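Grirville Hearing Clinic
By Carol Bainbridge
February

Grirville Hearing Clinic is a small outpatient center in the old part of Grirville, and I've been keeping this entry up to date for a while now (I grew up two streets over!). It tests hearing, fits hearing aids and treats balance problems in adults and kids.

History

The clinic began as two rooms above the Godetlow pharmacy, with 600 patients in its first year. It moved to McKinnon Street when the stairs got to be too much for people with vertigo - I remember my aunt gripping that rail for dear life. These days it sees 3,000 patients a year.

Services

Most visits are for hearing tests, which take 50 minutes. The balance lab opened later and works with the Gastum rehab center on longer cases. There's a Sunday walk-in for hearing aid repairs, and I'd get there early if I were you.

Waiting room

You get 134 seats' worth of chatter in the big shared lobby, so the clinic keeps its own quieter room off to the side.
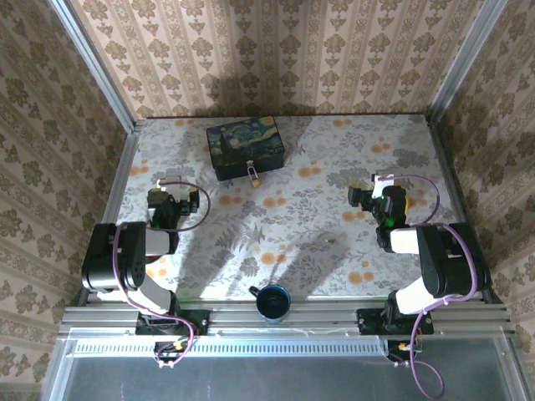

Getting there

The bus stops right out front - parking is in back, and it's free after 5.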